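Hellura Users List
Home | Archive | Threads | Authors | Search | Log in
3 min read

[hellura-users] Re: Wrist camera placement, Skeltard vs. Jirnberg fingers

From: Lacey Staniforth
Date: 6th December

Sorcha Costello wrote:

> We are moving from the Jirnberg parallel gripper to the Skeltard
> linkage gripper on one arm and I need to settle the wrist camera
> mount before I order brackets. Two questions.
>
> 1. With the camera on the short bracket, how much of the view do you
> lose to the gripper itself on large objects? On the Jirnberg we see
> both fingertips and a fair strip of table at all times.
>
> 2. Has anyone compared grasp success on round, shiny containers
> between the two? Our test set is mostly household bottles and the
> parallel jaws let them roll.
>
> We run the Kazmi controller, stock firmware, no force sensing.
>
> Sorcha

Sorcha,

I ran both grippers on the same arm in April and again over the last couple of weeks, so I can answer most of this. Kazmi controller here too, stock firmware. Same grasp planner for both. 300 grasp attempts per gripper, objects lying on their sides on a green tabletop, pose randomized between attempts.

On question 1: you lose a lot. The short bracket puts the lens close enough that a large bottle fills most of the image by the time the fingers are in position to close. The housing takes the upper left, and the linkage runs across the top. One fingertip stays in view through most of the approach. Table visibility drops to a corner in the worst poses. If your policy or your servo loop depends on seeing the table edge for height, it will fail in the last stretch of the approach. Ours did. We now freeze the height estimate 35 mm above the expected contact point and go down open loop from there.

The long bracket fixes some of this and brings its own trouble. It flexes. After a hard stop I could measure the camera offset changing, and I had to recalibrate more often than I was willing to. I went back to the short one.

Exposure is the other thing to sort out before you collect anything. When the wrist is tilted, the lens picks up the ceiling lights behind the object and auto exposure swings. Glossy plastic makes it worse. You get hard white highlights on the shoulder of the bottle, and any printed label near them washes out. Lock exposure and gain with the lights on, and set them on the object, not the table. Our label detector was useless at close range even after that, so we run it once from the pre-grasp pose and carry the result forward.

Clear plastic parts are a separate problem. A transparent neck or cap gives our segmentation nothing to hold on to, and the mask stops where the colored body stops. The planner then puts the grasp center too far toward the base. I added a fixed offset for those objects. Not elegant.

On question 2: the Skeltard did better on large round bodies and worse on small ones. The curved tips reach past the widest point of the bottle and keep it from rolling, where the Jirnberg jaws touch at one line on each side and push it away if they are off center. On anything thin the Skeltard tips tend to meet each other before they meet the object. I would keep the Jirnberg for pens, cutlery and so on.

Some notes on settings, for what they are worth:

Closing speed: drop it to 35 percent of maximum. Faster than that and the first finger to touch starts the roll.

Current limit: 2 A worked for full bottles. The default is 4 A and it dents the empty ones.

Pads: glue them on. The adhesive strips they ship with shift sideways under load.

Pivot screws: check them weekly. Two of mine backed out in April and the play at the fingertip was visible in the wrist view before it showed up in the grasp numbers.

I have not tried the Skeltard with force sensing and can't say whether it would make the current limit unnecessary. If anyone on the list has the Kazmi torque add-on working with this gripper, I'd like the config file.

Short bracket view is attached. I can send the bracket drawing off list if you tell me which wrist flange you have.

Lacey

4 replies | 2 shares | Previous in thread | Next in thread 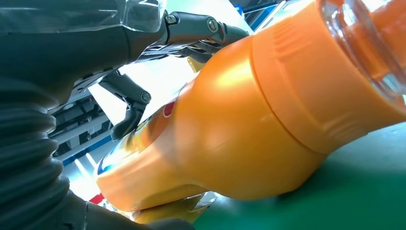

Attachment: wrist view, short bracket, large orange bottle on its side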